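Handling Flexible Packaging: Notes to Accompany the Laboratory Visit
Automation Systems, Unit 16
Prepared by Bo-ram Geum. Revised July 8, 2023.

1. Purpose of the visit

These notes cover the bag-handling demonstration at the Droton laboratory. Read sections 2 through 4 before the visit and bring section 6 with you. The demonstration was led by Helge Rønning of the handling group, and the remarks attributed to him are taken from my own notes.

The unit so far has dealt with rigid parts. A rigid part has a pose, six numbers, and once the pose is known a grasp can be planned against a stored model. A plastic bag has no such description. Its outline changes each time it is touched, and the contents move separately from the film.

2. The work cell

One arm, one two-finger gripper, and a white tabletop against a white paneled wall. The plain background is a choice worth noting. Clear film has almost no color of its own, so the vision system depends on highlights, wrinkles, and whatever shows through from inside. A patterned surface would show through as well.

The bags are the zip-top kind with a blue seal strip. Rønning's group treats the strip as the main landmark: it is colored, narrow, and continuous, and it gives the long axis of the bag even when the outline is lost.
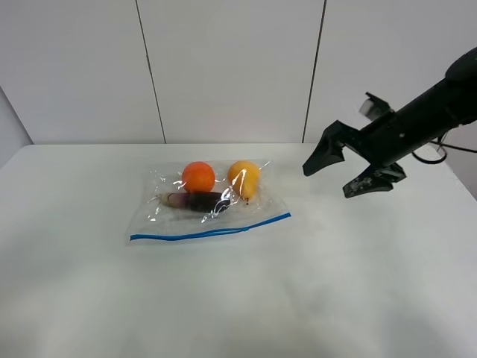
Figure 1. Gripper open near the right edge of the bag. The eggplant lies partly beneath the orange fruit.

3. Approach

The approach is made with the fingers open. Two quantities matter: the height of the fingertips above the table and the angle of the finger pads to the film. If the tips are too high, they close on air. If they are too low, they load the table, and the force reading is then dominated by table contact. The film contributes very little force of its own, and the force channel is a poor detector of a successful pinch.

Grasp candidates are ranked as follows.

Corner at the end of the seal strip. Preferred. The plastic is stiffer there and the strip can be located by color.
Free film along a side. Acceptable if a fold is present.
Film directly over an object. Avoid. The fingers may close on the contents and the bag is then carried by the object, with the film stretched over it.

4. Contact and pinch

At the corner, the fingers press against the plastic and gather it before any lift is attempted. The gathered material forms a small crease, and the crease is what the fingers hold. A flat sheet offers nothing to close on.
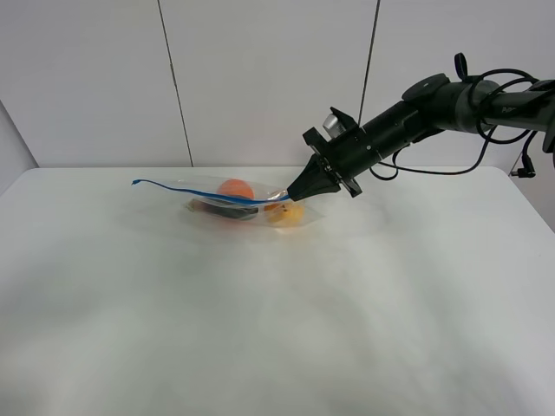

Lift is a separate step with its own speed limit. The contents will slide toward the lowest point as soon as one end rises, and the center of mass moves with them. A controller that assumes a fixed payload will see this as a disturbance. The Droton controller re-estimates the load during the first part of the lift — Rønning described this as the least settled part of the software.

5. Test record

The group's log stood at 1,133 attempts at the time of the visit, with bags from two suppliers, Burnar and Prilance. The Prilance film is thinner and gathers more easily, but it also clings to the fingers on release. Of the last 47 attempts reviewed with us, most failures were charged to the approach height. I would treat that attribution with care, as the failure labels are assigned by hand after the run.

Rønning was asked whether suction had been tried. It had, in January, and was dropped for this task because wrinkled film does not seal well against the cup.

6. Questions for the written report

Explain why the seal strip gives an orientation but not a full description of the bag.
Propose a way to confirm a pinch without using force data. State what your method would need to see.
Compare a corner grasp with a mid-side grasp for a bag whose contents have collected at one end.
Read the chapter on deformable objects in Ko and identify one assumption that does not hold for a bag with loose contents.

Reports are limited to 2 pages, diagrams included. Sketches by hand are acceptable if the labels are legible.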